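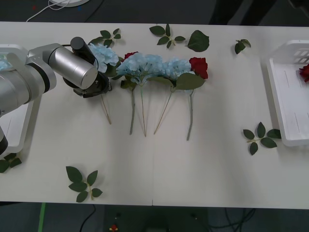 Artificial hydrangeas and roses on the table, with one arm at work on them.

My grandmother taught me to make pie crust by putting her hands over mine and pushing, and I have thought about her a good deal since I started spending my Mondays at the Drollgate workshop, where we teach robot arms to handle flowers. I came to it from the floral side, having run a small shop for 17 years, and I arrived with the notion that a machine had to be told things. I was ready to tell it plenty! What they wanted was for me to take hold of the controls and do the job, over and over, with every wobble and second thought going into the record along with the good parts.

I'd like to put in a word for that way of working, which gets less respect than it should. People hear that a person is steering and feel a little cheated, as if they'd been promised a magician and caught sight of the trapdoor. A visitor from Celcombe said as much to me in May, very politely. But a stem is a hard thing to put into words. Try writing down how tightly to hold a rose. I tried, one evening at the kitchen table, and after two pages I had a set of instructions that my own nephew couldn't have followed (and he's a patient boy). 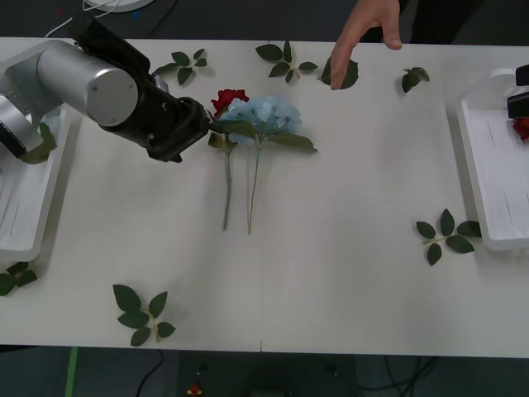

Your hands know things that you can't get at by asking them. Mine go in just under the bloom when I want to turn its face, and lower down when I'm laying it beside another, and I couldn't have told you so until I had to do it through a controller with a delay in it. Working at that distance makes you slow, and slowness makes you notice. I believe I'm a better florist for it, though a poorer one at first, because for the first 10 sessions I dropped nearly everything.

There is a fashion for perfect demonstrations, and I'm against it. The software we use, Tundik, lets you throw out any attempt you're ashamed of, and early on I threw out heaps. I kept the smooth ones and felt very proud of my tidy collection. Then the arm met a stem lying at an awkward angle and had no idea what to do, poor thing, having only ever watched me on my best behavior.

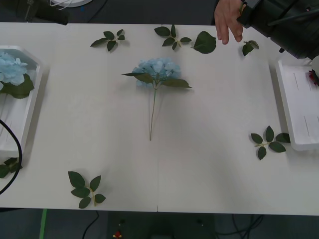 So now I leave the fumbles in, provided I recovered from them. We had 286 attempts saved at last count, and my favorites are the ones where I miss, back off, think it over and come around from the other side. Anybody who has trained a new hire before Mother's Day will know what I mean. You want them to see you fix a mistake, or they'll stand there frozen over their own.

I do have worries. It's tiring work, more so than it looks, and past the 23rd go in an afternoon my attention wanders and I start teaching carelessness. I also think the people whose hands are being copied ought to be named and paid properly, and I've said this to anyone at Drollgate who'll stand still long enough.
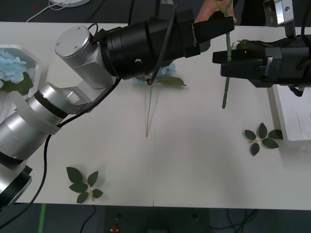
Trình wrote to me after an earlier version of this went around, to say that I was too easy on the whole business. A good teacher watches the pupil try, the note went, and you've mostly described the pupil watching you. I've read that over several times and I think it's fair. We do let the arm have its turn, but late in the day, when everyone wants to go home, and I've asked whether we might move it to the morning.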